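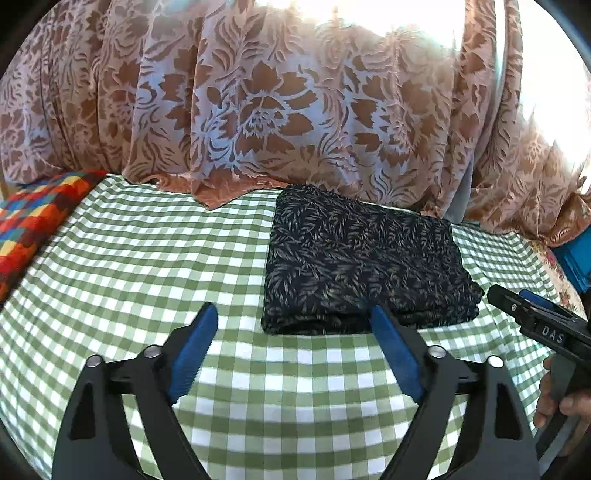 Okay, I finally did the Trorora loop in full, and I've been grinning ever since! I went counterclockwise this time, the way Roswitha has been telling us to for ages, and it is a completely different run. You get the long gravel climb while your legs are fresh, and then the whole back half rolls down toward the creek. I'm typing this next to the big flowered curtain, the pinky brown one with all the feathery leaves, with light pouring through it, and my black knit is folded up in front of it on the green gingham, and the morning is still young. I was back at the car before most of the town had its coffee.

Conditions, for anyone heading up there: the first stretch past the Jarkia gate is soft but runnable. Stay left at the split by the fallen oak (the right fork looks better and goes nowhere). The footbridge has new boards and they are slick, so walk it. After that it's all good dirt until the ridge, and the ridge is rocky, same as ever. I wore my older trail shoes and was glad of the lugs.

My splits were nothing to brag about. I went out too fast, which will surprise none of you, and paid for it on the second climb. But then I got my breath back on the flat by the quarry and just flew — more than 5 miles of the easiest running I've had since January. I even passed a guy on a bike! He was fixing a tire, but I'm counting it.

On Roswitha's questions below. Yes, I think we should keep the Trajkovski hill in the route. It's steep and it's ugly and I love it. If we take it out, the loop turns into a nice flat jog and people can do that anywhere. What I would change is the start. The Munis lot holds maybe a dozen cars if everyone parks straight, and everyone does not park straight. The pullout by the old pump house is bigger and only adds a few minutes of walking.

As for marking, I still have 20 of the little orange flags from the fall run, plus two rolls of tape. The tape has been in my trunk all winter but it still sticks. I can flag the creek side any morning you like, if someone else takes the ridge. Going alone with a bag of flags is kind of fun, so don't anybody feel they have to get up early on my account.

Has anyone tried the cutoff behind the orchard lately? I peeked down it and it looked clear as far as the bend, but I'd like to hear from somebody who went all the way through.

Happy running,
Antonina

On 28 Mar 2020, Roswitha Hauser wrote:
> Hi all,
>
> I'm trying to settle the course for our loop so I can draw a
> proper map. Two things I'd like to hear about:
>
> Do we keep the Trajkovski hill? I had a couple of notes saying
> it's too much that late in the run. My own knees agree, but I'm
> willing to be outvoted.
>
> And is the Munis lot still the best place to start? It was tight
> last time.
>
> Also, who has the flags? I looked in my garage and found only
> the cones.
>
> If you've been up there this week, please send trail conditions.
> And do try it counterclockwise!
>
> Roswitha

--
Antonina Hrynyshyn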